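**Thursday, late**

Rain until eleven, then wind. Slept badly again because of the downstairs door, which bangs in a west wind and has done so ever since we moved to Trundport. I wedged it with folded cardboard at four in the morning and the cardboard held.

Walked to the ferry office before breakfast to ask about the Gusenden boat. The timetable on the wall still says January. The woman at the counter told me the morning boat is running but the afternoon one is off until the ramp is repaired, and she couldn't say when that would be. So if I go over to see Aurelia I have to stay the night. I bought an open return anyway. It was more than last year.

Came home and did two hours on the parish book. I am up to page 114 of 318 and the handwriting has changed. The new clerk writes small and slopes everything to the left, and he makes his r and his v the same way, so I had Vemar down as Remar for a page and a half before I saw the mistake. Went back and fixed it. There are a lot of burials in this section, mostly children, and a run of them in one winter with the same word next to each name. I can't read the word. I copied its shape in pencil in the margin of my notebook and will ask Corina Stoica, who has worked with older hands than this one.

The Sârbu family turns up again. There is a baptism, a marriage, and then a land dispute that somebody wrote into the back of the register, I suppose for lack of any other paper. The dispute is over a strip of orchard and a well. One brother says the well was always shared and the other says their father dug it on his side. It takes up two full pages and stops without saying who got it. I would like to know. My grandmother used to talk about "the Sârbu well" as a place you gave directions by, and I never thought to ask her whose it was.

Lunch was the end of the bean soup with a fried egg on top.

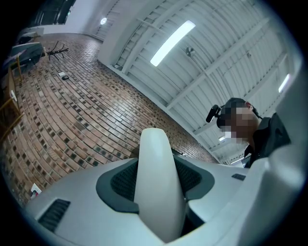 *Gripper close up, somebody looking down at it.*

In the afternoon I paid the electric bill and finally called about the roof. The man wants 2,000 to do the whole north side, or less to patch the bad corner, and he says the patch will last some 3 years. I asked him whether he would patch it if it were his own house. He said he would do the whole side but he would wait for spring. I told him I'd think it over. The bucket in the back bedroom had an inch in it this morning, so I can't think it over for very long.

Moved the boxes of letters out of that room while I was at it. They were dry but the floor near them wasn't. They are under the stairs now, with the suitcase on top, and I should write down here that the blue folder is in the suitcase and not in the desk, so that I don't turn the desk out looking for it the way I did in the fall.

Corina called at six. She thinks the word may be "throat," going by how I described it over the phone, but she wants to see it before she says so. That would fit diphtheria. I read her the part about the well and she laughed at the brother who swears he never drank from it. She also said the county archive has a land survey from some years after, and that wells were marked on it. They only bring it out by request and the form has to go in by mail. I filled in the form after supper and can't find a stamp.

Aurelia Anghel left a message while I was on the line with Corina. She has the upstairs bed made up if I want it, and could I bring coffee, the kind in the red can, two if they have them. Her knee is better. She is walking as far as the harbor wall again but not down the steps.

Things for tomorrow: stamps, coffee, call the roof man back, something proper for the door. Start page 115 if there's light enough. The lamp over the table has begun to flicker and I think it's the switch.

Wind has dropped. Going up at ten.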